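Left gripper stops logging mid-session, no error

troswood_pete
Handheld pair, left one quits recording finger width partway through. Video keeps going, so you only find out later.

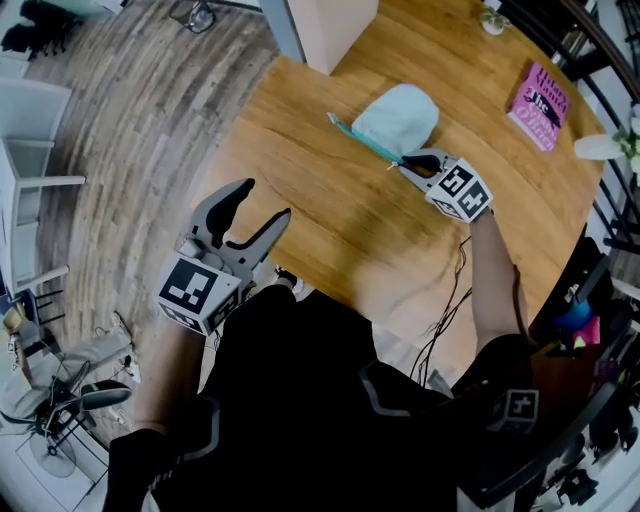
Lost 2 sessions this way. Support says firmware.

cudonby
Firmware, sure. They said that in May too. I'd bet on the cable – wiggle it while it's logging.

rtanguy
Disagree. A bad cable would throw an error. Mine died at sample 3594 and the log looked perfectly clean.

cudonby
One crash proves nothing. Did you swap cables?

rtanguy
No.

troswood_pete
Swapping left and right tonight. Not updating anything until I see which side drops.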